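Plates, plates and more plates at the Brundska swap

I went down to the Brundska dish swap this April meaning to drop off one box and leave, and of course I came home with two! It's the spring one, where you bring the crockery you never use and take whatever catches your eye. Valentin Sandu, who runs the Ganero tea room upstairs, told me 78 people signed up, and that they'd had 700 pieces through the door by noon (I believe him, my arms still hurt).

Flowers were everywhere this year. I fell hard for the white plates with yellow blossoms, and a neighbor of mine nearly fought me for some bowls with green patterns on the outside. We're still friends, I think.
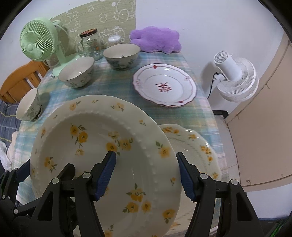

Yellow flowers up front, and green-patterned bowls at the back of the plaid tablecloth.

Anything left over goes to the Chiriac community kitchen. The next swap is in the fall, and sign-up is at the tea room counter from 10 a.m. Bring newspaper for wrapping, they ran out fast.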